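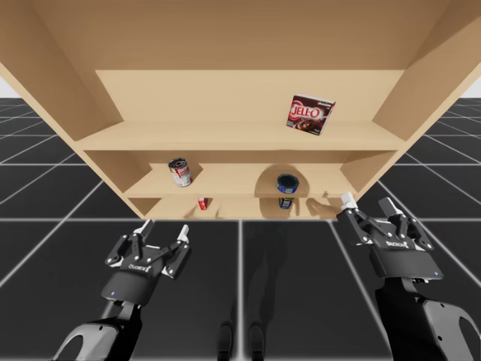

Buy the simulator before the arms, one reader wrote in after our last piece on warehouse budgets, and put off signing for anything else until it has run for a season. Several firms now plan that way, among them Drata, a grocery wholesaler that wants two-armed machines to restock its shelves.

Drata began with a quote from a supplier, Cervantes, for 6 pairs of arms with grippers. The price covered the hardware and delivery. It left out floor fixings, guarding, spare fingertips and the wages of whoever would look after it all. Once those were added, the board asked for a smaller first step.

The company took a licence for Flomus, a simulation package, and had one shelf unit built in it, with a pair of two-finger grippers reaching up from below and a few cans and cartons on the boards. A Jell-O box stands on the upper one. The lowest board sits just above the floor, and the planners wanted to know early on whether arms of this size were worth paying for at that height.

Trials were set at 100 runs for each layout, and the first round came to 912 runs by September. The work took more than 470 staff hours, a cost that had not been in the original plan and now has its own line.

Simulation has limits as a buying tool. Surfaces in it are smoother than real ones, and dented cans have to be added by hand. Drata has kept back money for a single real pair, on hire, before it commits to a purchase. Cervantes has agreed to hold its quote until the hire period ends.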